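Allocation of Small Storage Units in Shared Student Housing
Project report, Tumolport residence study
19 August 2019

1. Background

The Tumolport residence was refitted with shared drying rooms on each floor in place of the single basement laundry. Every resident keeps a shelf in the drying room for items that are clean but not yet carried back to a bedroom. The shelves were sized from a furniture catalog, and no measurement of what residents store on them was made at the time. The purpose of this project was to find out whether the shelf volume matches the load, and whether dividing the shelves into cells would reduce the number of items left unclaimed.

Two earlier student reports dealt with the same building. The first, on the Mulik wing, looked only at drying time. The second, on the Górecki wing, proposed removing the shelves altogether. Neither recorded item types. The present report uses the same floor plan as the second and the same numbering of rooms.

2. Method

Observation covered 18 shelves over 21 days in July. Each shelf was checked once in the morning and once in the evening. At each check the items were entered under one of five classes: large flat items (sheets, towels), large shaped items (coats, trousers), medium items (shirts), small paired items (socks, gloves), and other. Items were not handled. A folded stack was entered according to the edges visible from the front, which means the medium class is probably undercounted.

An item was called unclaimed if it appeared at the same shelf in six checks in a row. The limit of six was chosen after a two-day trial in which a limit of four flagged nearly everything belonging to residents who were away overnight.

Shelf volume was taken with a steel tape. Load volume was estimated from a table of standard folded sizes prepared before the observation period. The table treats a rolled pair as a cylinder and a folded shirt as a flat box. Both are crude, but the error works in the same direction on every shelf and does not affect the comparison between them.

3. Results

In total, 3,101 entries were made. Small paired items formed the largest class by number and the smallest by volume. Large flat items took up most of the space and were removed fastest, usually before the next check. Shirts fell between the two.

Shelf volume was more than adequate in all cases. The highest estimated load filled a little over half of the shelf, on a morning after bed linen had been changed. Low shelves were used less than high ones, and the lowest row held mainly items of the "other" class.

The unclaimed items were mostly small paired items at the rear of deep shelves. Depth was a better predictor than height. On the shallow shelves next to the window of the Mulik wing almost nothing was left behind, although these shelves carried a normal load.

4. Discussion

The results suggest that the problem is one of depth and visibility. A small item behind a stack of towels cannot be seen from standing height, and a resident who collects the towels in poor light will not look for it. Cutting shelf depth would address this but requires new brackets. A divided tray placed at the front edge of the existing shelf is cheaper and can be removed for cleaning.

Cell size was set by the rolled pair. A cell much larger than the pair invites a second item on top, and the lower one is then hidden again. A grid of four by four was adopted for the drawings. Filling one row per resident allows four residents to share a tray. 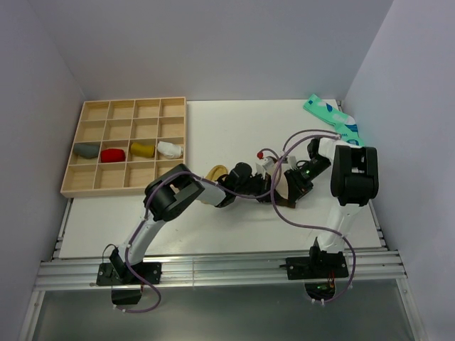
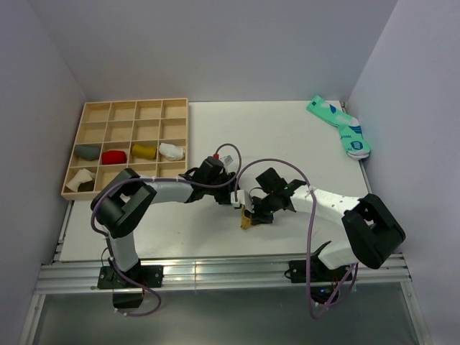

Sixteen-cell wooden tray with rolled socks in the third row.

The cost estimate assumes one tray per shelf, cut from stock lengths at the Draritz workshop. Partitions are to be slotted and left unglued so that a damaged strip can be replaced. Finish was not priced. Untreated wood may stain if damp items are placed on it, and a sealed surface should be compared with a bare one before any order is made.

5. Limitations

The observation period fell in the summer term, when occupancy is lower and heavy clothing is rare. Gloves and thick winter socks would need a larger cell than the one drawn. The morning check was moved forward by an hour in the second week to avoid the cleaning schedule, and entries before and after the change were pooled. The Górecki wing has deeper shelves on its top floor, and these were left out because access was restricted for repainting.

6. Further work

A repeat in the winter term with the same classes would settle the question of cell size. Lighting level at the rear of each shelf should be measured at the same time, using one meter for both wings.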